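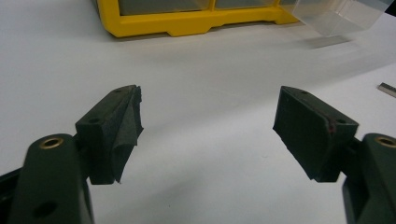

Chapter 6
The Work Surface

Every room has one surface that everybody wants. In a kitchen it is the stretch of counter beside the stove. In an office it is whatever desk belongs to the person on vacation. Left alone for a weekend, it will collect mail, a single glove, and a stapler that has not held staples since May.

This chapter is about flat places and how to keep them usable. You may feel you already know what a table is. So did Reginald Quintanilla, who ran the packing room at Greltari and bought a very handsome dark one. Small black screws vanished on it daily. He replaced the top with a plain white one and found that he could see his screws, along with every coffee ring he had ever made. Both discoveries are useful, and we will return to the coffee rings in the section on cleaning.

Color is the easy part. A pale, matte top shows dirt and dark parts well, and it spreads light softly. It is less kind to white labels, clear tape, and anyone who owns a leaky pen. Height and depth take more thought. A top that is too deep grows a back row, and things in the back row are seldom heard from again.

We will also follow Anju Bajpai and Atif Chaudhry through the reordering of one shared table at Zumness, a job they expected to finish before lunch. Their notes, reprinted at the end of the chapter, run to 1,992 words - a fair number of them about scissors.

Before You Read

Choose a table, counter, or desk that you use most days. Write down what it is for. Then write down what is on it now, and keep both lists in your notebook. Do not tidy first. You will need them for the exercise on page 238, and a list made after a quick cleanup is no help there.

Words to Know

clear zone, landing spot, matte, reach, overhang, back row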